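第一次带手持夹爪的开放日体验,怎么准备

上周我们在Jokska的车间办了一场开放日,有朋友问我叠布这个体验项目是怎么带下来的,索性写一篇,照着做就行。

先说场地。叠布不用桌子也能玩,两个人面对面站着,中间留出一臂半的距离就够了。布我推荐深色的棉布,别太滑,边长56厘米的方巾最好上手,再大新手就容易手忙脚乱(我第一次用了床单,场面很惨)。

开始前先让大家空夹几下,感受一下手指合拢的力度。别急着上布!很多人一上来就使劲捏,手腕很快就酸了。

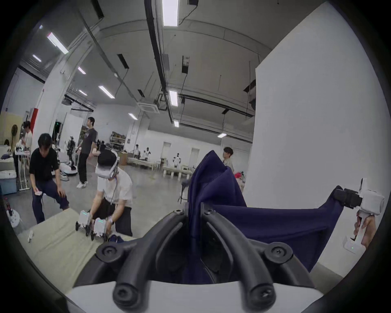 接下来是配合。一个人先夹住布的一角不动,另一个人夹对面那一角,慢慢往后退,把布拉平。拉平以后停一停,两个人对一下眼神再往中间走,把两个角对齐。对齐这一步最难,我的办法是让其中一个人喊口令,另一个人只管跟。Catalina Arancibia那天带的一组就是这么练的,8分钟叠完了第一块,高兴得不行。

要是布从夹爪里滑出去,多半是夹得太靠边了。往里多夹两三厘米,让布在指间有一道折,就稳多了。

再说几个排队的小经验。每组给10分钟太紧,15分钟比较舒服;孩子要有大人陪着,手柄对小手来说偏大;想看别的演示的人,让他们先去转一圈,回来再排也来得及。我们那天发了200张号码牌,最后收回来95张,下次打算少印点。

收场时把夹爪逐个关机、擦干净指面,布抖一抖再收。10月还有一场,想来帮忙带组的给我留言呀!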